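Grey on Grey: The Pallusetti Kitchen Fronts

Posted in August
By Renu Solanki

The Pallusetti flat is on the second floor of a brick walk-up, and the kitchen is the first room you come to. The owners wanted every door, drawer and filler panel in one colour, with no handles and nothing stuck to the fronts. They settled on a pale grey from the Besosden range, number 471 on the card, after living with sample boards propped against the splashback for most of the winter.

A gallery of plain grey cupboards is a fairly dry subject. I have put the notes up anyway, as we get more emails about flat fronts than about any other part of a kitchen. They mostly concern the gaps, the cleaning and whether the colour goes blue.

The colour

On the card, 471 is a middle-of-the-road grey. On a full-height front it picks up whatever is near it. Under the window it leans cool, and beside the timber floor it warms up a little. The owners were told to look at the sample in the morning and again at eight at night with the lights on, and they did that before ordering.

The finish

Matte, with no pattern. Gloss was quoted as well and came in cheaper, but it showed every ripple in the wall opposite. The matte also takes the glare out of the strip lights under the shelf. It will mark if you go at it with a scouring pad, so a soft cloth and warm water is the rule in this house. 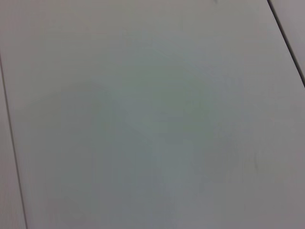

Smooth pale grey, up close, with the dark lines of the joins either side. Nneka Akpan wrote in to say that she would have gone a shade darker, because in her own kitchen the joins were what she noticed first on a light front and she stopped seeing them only after a year or so. She also asked whether the gaps collect flour. They do, and a dry paintbrush gets it out.

The joins

Most of the fitting time went into these. The tallest front is 2,145 mm and any lean in it shows up at the top, where the gap either opens or pinches. Each hinge was adjusted with the neighbouring doors shut, then again a fortnight later once the weight had settled. Allow for that second visit when you are getting quotes. Not every fitter includes it.

The drawers

Güler runners throughout, the push-to-open kind. They need a slightly wider gap behind the front than ordinary runners do, and the fitter set all of them before touching the doors. The cutlery drawer was too sensitive at first and popped open when someone leaned on the bench. A quarter turn on the adjuster fixed it.

The filler strips

The walls are out of square by a fair bit, as you would expect in a building this age. The strips were cut from the same board as the fronts and scribed to the plaster on site. One had to be remade when the first was cut from the wrong side of the line. A spare length is kept on top of the pantry for the day something gets knocked.

The bench

Drernero laminate in off-white with a square edge. It was the second choice, after the stone quote came back. The owners say they no longer think about the stone.

The cost

The fronts alone worked out at around $131 each, not counting hinges or fitting. Painting the old doors would have been less, but four of them had swollen at the bottom and were past saving.

Comments (4)

Tamsin: We have push-to-open as well. Fine on the drawers, a nuisance on the bin cupboard when your hands are full. I'd put a finger pull on that one.

Col B.: Did they seal the bottom edges near the dishwasher? Ours puffed up inside two years from the steam.

Renu Solanki: Yes Col, there is an aluminium tape under the bench above the dishwasher and the door edges either side were sealed before they went on.

Nneka Akpan: Thanks for the paintbrush tip. I used an old pastry brush and it did the job.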